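Gems, Minerals and a Lot of Parking: A Monday at the Getosville Stone Fair

I went to Getosville expecting to be sold something, and on that count the fair did not let me down. It took me just under an hour to get in, most of it spent in a field behind a man with a flag who kept pointing at a space that was already taken.

The fair runs in December in the old exhibition hall at the bottom of the hill. The flyer promised "1,000 varieties of natural stone." I have been cutting cabochons badly for long enough to be wary of the word "varieties," and more wary of "natural." If you count every color of dyed agate as its own variety then sure, you could get there before lunch.

The main hall

Tables in rows, lamps on every table, very bright lamps. Bring your own flashlight. Anything looks good under a dealer's lamp, and a piece of amethyst I liked very much at the table went a dull brownish gray when I walked it over to the window. The seller was not thrilled about the walk.

There was plenty of turquoise, or at least plenty of signs saying turquoise. I asked at four tables whether it was stabilized. Two said yes right away, one said "it's all stabilized these days," and one told me it had come from his uncle. I bought nothing from the uncle.

Prices were all over the place. The same size strand of garnet chips, as far as I could tell from the same supplier, was a few dollars by the door and more than double that at the back near the coffee. Walk the whole room before you open your wallet. I say this every year and every year I buy something at the second table. This time it was a slab of plume agate with a crack I found in the parking lot.

The Tandinitz stand

Tandinitz had the corner with the carpet. They sell a countertop tumbler, and the pitch is that it does in four days what takes the rest of us a month. They had a bowl of finished stones you could run your hands through, very shiny, and a bowl of rough beside it. I asked if the shiny ones had come out of that machine in four days. The answer was that they were "representative." I asked if I could see a batch that was halfway through and was given a brochure.

The brochure lists 342 dollars for the tumbler and does not include grit. It is quieter than mine, I'll give it that, though it was also running empty.

Kausar Kiani's wire wrapping class

This was the best part of the day and I nearly skipped it. Kausar Kiani teaches in Haverford and had been given a side room with a bad radiator and eleven chairs. She passed around three of her own early pendants, all of them ugly, and explained what was wrong with each. The bail on one was so loose that the stone had dropped into a sink.

We each wrapped a tumbled jasper in copper. Mine looks like a parcel tied by a child, but it holds. She told us to stop buying fancy pliers and learn to hold the wire closer to the stone, and that a beginner needs round nose, chain nose and a flush cutter. I already own nine pairs. I did not bring this up.

One complaint, and it's for the organizers: the class was listed as free and there was a materials fee at the door. It was small, and she was clearly embarrassed by it – just print it on the flyer.

The Clanix talk

Clanix makes a grading app. You hold your phone over a stone and it gives you a name and a number. The talk was upstairs at two o'clock and the room was full, mainly of people who wanted to sit down.

According to the speaker the app now knows 321 kinds of stone. He scanned a piece of rose quartz and it said rose quartz. He scanned a tiger's eye and it said tiger's eye. A woman in the third row held up a ring and asked him to do that one, and he said the light wasn't right. It may be a fine app. I would like to see it try a bucket of beach pebbles, or glass, or any of that turquoise downstairs.
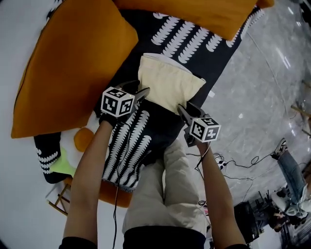
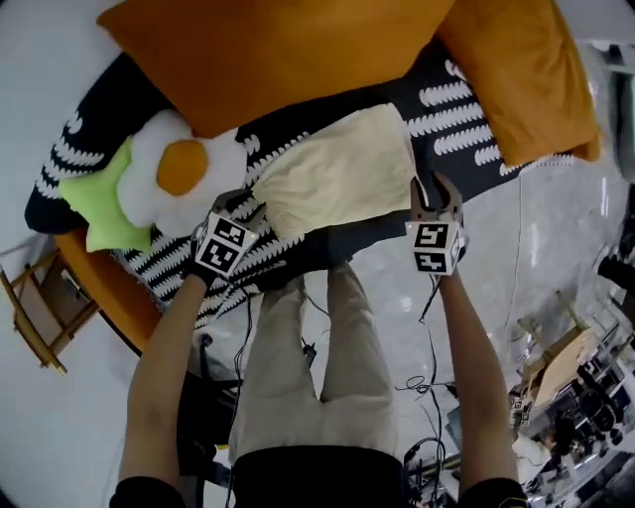
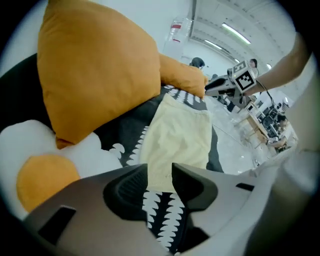
Was it worth the trip?

Entry was nine dollars, parking was another five, and the coffee was bad. Against that I learned one good thing about holding wire, and I came home with a jasper pendant, a cracked slab and a bag of mixed rough from the last table on the left. The bag weighed in at 272 grams on my kitchen scale. The label said 300.

If you go, get there when the doors open and do the back row first. The dealers there are mostly local diggers and they'll tell you which creek a thing came out of, sometimes at length. They also don't mind if you carry a stone to the window. Skip the mystery geodes at the entrance unless you have kids with you. I watched a family crack five of them and get a lot of gray.

The class list for next year goes up at the hall office and on the Haverford club's notice board. Kausar said she would like to do bezels if they give her a room with decent heat. I'd pay for that one, provided they tell me the price first.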